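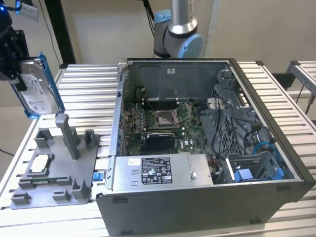 Tundholm

Tundholm is a harbor town on the north shore of Lake Delach, 18 miles west of Hakley by road and rather less by water. It has a population of 3,972, a figure printed on the welcome sign and defended with some energy against anyone who has moved away.

Name

The second half of the name means a small island. Tundholm is on the mainland. Local historians hold that the original settlement stood on an islet just offshore and was moved, name included, after repeated flooding. A rival account from Hakley says the founders misread their map.

Geography and climate

The town is built on a narrow shelf between the lake and a line of low hills. Streets running parallel to the shore are level and the rest are stairs, several of which have street numbers and one of which is marked on older road maps as suitable for trucks. Fog is common until mid-June, when it is replaced by tourists.

Economy

Tundholm lived on herring until the herring went elsewhere. The cannery closed in 2000 and now holds small workshops, a boat store and the Esfahani Bakery, known for a cardamom loaf that is sold out by eight most mornings. Summer rentals and repair trades make up most of what remains.
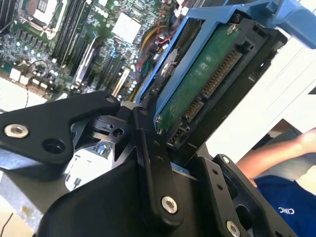

A 3.5-inch hard drive, green circuit board facing up.

Transportation

A passenger ferry crosses to Hakley 8 times a day in summer and twice in winter, ice permitting. The rail station has handsome brick waiting rooms and has never had a passenger train, the line having stopped at Hakley when the money did.

See also

Lake Delach
Hakley
Hakley–Tundholm ferry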